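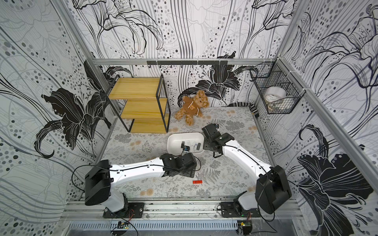
**Abbildung 3:** Arbeitszelle mit zwei Armen an der vorderen Basisschiene, Kunststoffbehälter und Bodenmatte.

### 4.2 Segmentierung und Freiraumschätzung

Die Wahrnehmungskomponente von Zemeo liefert dem Planer zu jedem Zeitschritt eine Objektliste und eine Belegungskarte. Beide werden aus demselben Kamerabild berechnet, die Karte allerdings mit geringerer Auflösung. Schwierigkeiten bereiten vor allem Flächen, deren Textur selbst objektähnliche Konturen enthält. In der Zelle aus Abb. 3 sind die Rückwand und die Seitenwände mit großen schwarz-weißen Lilienblüten bedruckt, die Matte trägt feine Farnwedel und kleine beige-orange Blütenmotive. Ein rein kantenbasiertes Verfahren erzeugt auf solchen Flächen Kandidaten, die der Greifplaner anschließend verwerfen muss. Der rote Block vor dem weißen Behälter lässt sich über die Farbe gut abgrenzen, das kleine weiße Teil im Behälter dagegen kaum.

Wir verwenden deshalb ein zweistufiges Vorgehen. Zunächst wird ein Hintergrundmodell der Zelle aus 56 Bildern geschätzt. Die Arme werden dabei anhand der Gelenkwinkel und des kinematischen Modells maskiert, sodass ihre weißen Segmente nicht in das Modell eingehen. In der zweiten Stufe bewertet das Segmentierungsnetz nur noch Bereiche, die vom Hintergrundmodell abweichen. Feste Gegenstände am Rand der Zelle gelten als Hindernisse und werden nicht als Greifziele geführt.

### 4.3 Koordination der Arme

Die Bahnplanung erfolgt in Dumel. Beide Arme werden als ein System mit gemeinsamem Konfigurationsraum behandelt, solange sich ihre Greifer im Bereich über dem Behälter befinden. Außerhalb dieses Bereichs plant Dumel getrennt und prüft die Trajektorien nachträglich auf Kollision. Der Wechsel zwischen den beiden Betriebsarten wird durch eine Hysterese von 14 Zeitschritten stabilisiert. Ohne sie traten an der Bereichsgrenze wiederholte Umschaltungen auf, die sich als ruckartige Bewegungen der Handgelenke bemerkbar machten.

Findet der gemeinsame Planer innerhalb von 500 ms keine Lösung, erhält ein Arm Vorrang und der andere fährt in eine Warteposition. Die Wahl richtet sich nach der verbleibenden Weglänge bis zum Ziel. Für die Warteposition sind je Arm sieben Konfigurationen hinterlegt, von denen die nächstgelegene kollisionsfreie verwendet wird.

Die Protokollierung übernimmt Wemex. Gespeichert werden Gelenkwinkel, Greiferzustand, Objektliste und die jeweils aktive Betriebsart mit gemeinsamem Zeitstempel. Die Belegungskarte wird nur bei Änderungen abgelegt.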